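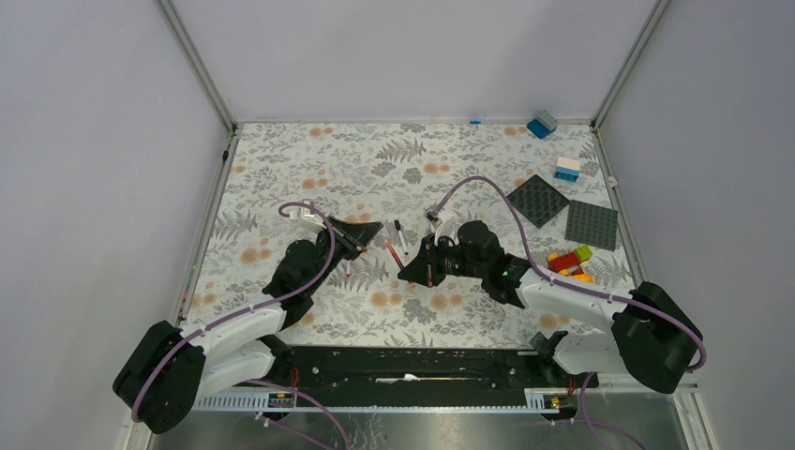

A reader wrote in to ask why I bother keeping the failed demonstrations, and wouldn't the policy be better off without them. I thought so too, until I ran it both ways.

The full set is 2,619 episodes of two-arm tabletop work, pens and building bricks mostly. I pulled out 166 where the operator fumbled a grasp and then recovered. One policy was trained with those, one without, same settings otherwise. Each got 100 trials.

The one trained without them finished 13 fewer. Nearly all of the gap was on pens. When a grasp missed, that policy tended to close on nothing and carry on to the handover anyway. The other one usually backed up and tried again.

Bricks came out about even. I want to repeat it on the Omeck set before I change how we filter. That run starts Sunday.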